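Filed under: Materials and Surfaces | Workshop Terms
3 min read

Knurling

Knurling is a pattern of small ridges or diamonds formed on a surface, usually to make it easier to hold. It is found on tool handles, adjustment screws, barbells and the caps of some bottles. The word comes from "knur," an old term for a knot in wood.

On metal, the pattern is most often made on a lathe. A hardened wheel with teeth on its rim is pressed against the turning part and pushes the metal up into ridges. Cut knurling removes material instead and suits thin parts that would bend under pressure. On rubber and plastic the pattern is normally molded in.

Straight knurls run along the length of a part and are common where a pin is pressed into a hole. Diamond knurls, made by two sets of slanted lines that cross, resist slipping in more than one direction.

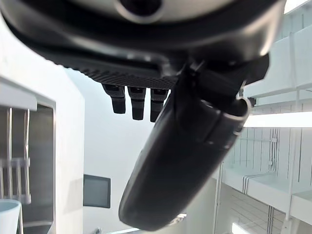
Fine ridges and a small diamond-like pattern on a black grip pad.

Coarseness is described by pitch, the distance between ridges. A coarse pitch holds well in a gloved or oily hand but can be rough on bare skin. Fine pitches are kinder to the fingers and fill with dirt sooner. A stiff brush and a little solvent will clean most metal knurls.

Collectors of hand tools sometimes use knurling to sort makers. Rekha Iyer's handbook on the Prerklow workshops lists 87 wheel patterns, among them a shallow diamond used only on the Ritchie bench gauge. Nearly 340 of these gauges are known to survive.

See also: Lathe; Thumbscrew; Surface finish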